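Subject: Re: [communal-meals] Buying our own crockery or carrying on hiring
List: communal-meals
From: Pruton lunch kitchen

On the communal-meals list, Aslow community lunch wrote:

> Hello all. We do a soup and pudding lunch twice a month in the
> old school at Aslow and have been hiring our crockery since we
> started. The hire firm has put its prices up again from February
> and now wants everything back by 9 in the morning the next day,
> which means somebody has to take it before work.
>
> We are wondering about buying our own. We normally feed 60 or so
> but the harvest and Christmas meals go up to 100. There is one
> cupboard we could use, plus the space under the stage. No
> dishwasher, just a double sink and a water heater that runs out.
>
> Questions:
>
> 1. Is it worth owning enough for the two big meals, or should we
> buy for the ordinary ones and hire the rest?
>
> 2. China or melamine?
>
> 3. How do people store and move it? Ours would have to go up and
> down four steps.
>
> 4. How much do you lose in a year?
>
> Any experience welcome, good or bad. Replies to the list please as
> I think a few of us are in the same position.

We went through this at Pruton and have now had our own crockery for three years. I'll take your questions in order, with a few other things added where they seem to belong.

1. How much to buy

Buy for the ordinary meal plus a margin, and hire for the big ones. We bought for 100 because it seemed tidy and a third of it hardly comes out. It takes up room, it gathers dust, and it all has to be washed before it can be used, so on the two days a year when we are busiest we have extra washing up before anyone has eaten.

If I were doing it again I would buy 70 soup bowls, 70 pudding dishes and 70 mugs, and go back to the hire firm for the rest. Check their minimum order first. Ours at Sestier will not deliver fewer than 30 of any one item, though they let you collect smaller amounts if you go to the depot. They also charge a cleaning fee unless things go back washed, and they did charge us once for a crate of mugs that had only been rinsed.

You may find you can borrow. The bowls club here lends us mugs and we lend them tables. If there is a church or scout hut near you it is worth asking before you spend anything. Put a dot of enamel paint on the bottom of yours, otherwise you will be sorting white mugs at ten at night with people from another hall.

2. China or melamine

We have both and I would go for china for anything hot. Melamine is light and it survives being dropped, but ours stained with tomato soup in the first winter and the surface went dull where spoons had scratched it. It also can't go in a microwave or a warm oven, and there is always a new helper who doesn't know that.

Get plain catering ware and avoid anything from a household range, however cheap. Household patterns get discontinued and you end up with three sizes of bowl which won't sit inside each other. Take two of the bowls you are thinking of, put one in the other, and see how far the top one stands up. A deep bowl with a straight side makes a very tall stack. One that flares out will nest much closer, and you can get perhaps twice as many on a shelf. I didn't think about this when I ordered and our first cupboard was full before the mugs had gone in.

It also helps if the soup bowls and pudding dishes are different colours or clearly different shapes. People laying out at speed will pick up whatever is nearest. When ours were all white we regularly ran out of pudding dishes halfway down the queue and found them under soup.

Second-hand is fine if you look it over. Restaurants close and the lots come up at auction. Run a finger round each rim. Throw out anything chipped, and anything with a crack in the glaze that shows grey. We bought a mixed lot from a café in Aslow, as it happens, and about one in ten went straight in the bin. It was still a good deal cheaper than new.

For new stuff we use Siddiqui, the catering supplier on the ring road. They sell in boxes of 24 and will split a box if you ask at the trade counter, but they won't do it over the phone.

3. Storing and moving

This is where we made the most mistakes. We started with cardboard boxes, the ones the crockery came in, with the dividers. They lasted until they got wet, and in a kitchen with wet crockery going into them that took four meals. Then somebody gave us wooden bottle crates, which looked very nice and weighed nearly as much as what was in them.

Now we use plastic tubs with smooth sides and a rolled rim, no lids. The things to look for are a flat floor and corners you can get a cloth into. Ridged floors make the stacks lean. Tubs you can partly see through save a lot of opening and lifting, though we label ours anyway, on the short end, so the label still shows when they're pushed under the stage. 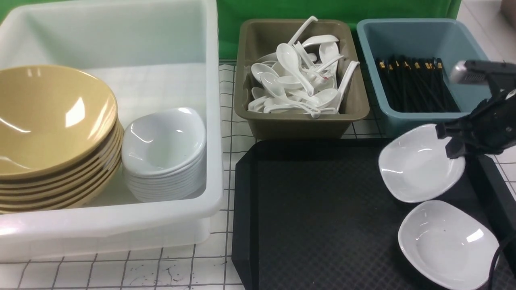 Don't fill them. The right load is whatever the least strong person on the rota can carry up your four steps, and it is a lot less than you would expect. We worked ours out by weighing on the bathroom scales and settled on 19 soup bowls to a tub, which leaves a bit of space and makes for an awkward number to count in but nobody has hurt their back. If you have a sack truck or a trolley you can ignore that on the flat, but the steps will still decide it.

Stacks want to stand upright and be close enough to lean on each other. If there's a gap at the end, roll up a tea towel and push it in before you carry the tub anywhere. Most of our breakages on the move were from a half-full tub being tipped going round the kitchen door. We used to put kitchen paper between every bowl as well. With catering ware I don't think it does anything, and it stopped the last of the damp getting out, so we gave it up.

Damp is the other thing to watch. Under a stage there is hardly any air. We put things away slightly wet one December and when we got them out again there was a smell, and a grey bloom on the unglazed ring on the bottom of each bowl. It came off with bicarbonate of soda and a brush, but it took two of us most of a morning. Dry with a cloth, then leave everything out upside down while you do the floor, and put it away last.

I'd keep the tubs off the floor too. Two lengths of batten are enough. If you ever have mice you will be glad of it, and without lids you'll be washing everything before use in any case, or at least we do.

4. Losses

Fewer than I feared. Last year we lost seven bowls, four dishes and a lot of mugs. I put the mugs down to people carrying them out to the car park. Teaspoons are far worse than any of the crockery and I have no remedy for that. Buy twice as many as you need.

Do get a spare box of each item when you first order and put it somewhere out of the way. Ours is in the loft, and when the supplier changed the shape of the bowl very slightly the following year we could carry on with the old ones. The new ones do nest on top of the old ones but they stick, and you have to run them under the hot tap to get them apart.

5. Washing up without a dishwasher

You didn't ask, but it is what I would worry about most with a heater that runs out. When you hire you can send things back dirty if you pay for it. When you own them it all has to be done on the day.

What works for us is scraping at the hatch, into a bucket, before anything gets near the sink. Then a soak in a tub of warm water with a little soda in it, then wash, then rinse in the second sink as hot as you can manage. The soak means you need much less hot water for the wash. We heat the first lot of rinse water in the tea urn as soon as teas are finished, which gives us 30 litres that doesn't come out of the heater at all. Mind how you carry it. We draw it off a jug at a time.

Do the mugs first while the water is clean, then pudding dishes, then soup bowls, then pans. Lentil soup sets like cement, so if it's lentil, swap the bowls and the dishes round.

Two people washing and three drying is the right number in our kitchen. With more than that they are in each other's way. We start at 1.45 and are normally locked up by 3.30, longer if it was a roast.

On the money side, it took us a year and a half to cover what we spent, and would have been less if we'd bought the smaller quantity. Your hire prices will be different. Add in the petrol for the morning return if you do the sum, as we forgot to and it was a fair part of the total.

If you want to try our sort of tub on your steps before buying, you are welcome to borrow a couple. We don't use them between lunches, and somebody from here goes through Aslow most weeks. Write to the kitchen address and leave the list out of it for that.

One question back to you and anyone else. Has anybody found a ladle that pours without dripping down the outside of the bowl? We have tried the ones with a lip on each side and they were no better.

Pruton lunch kitchen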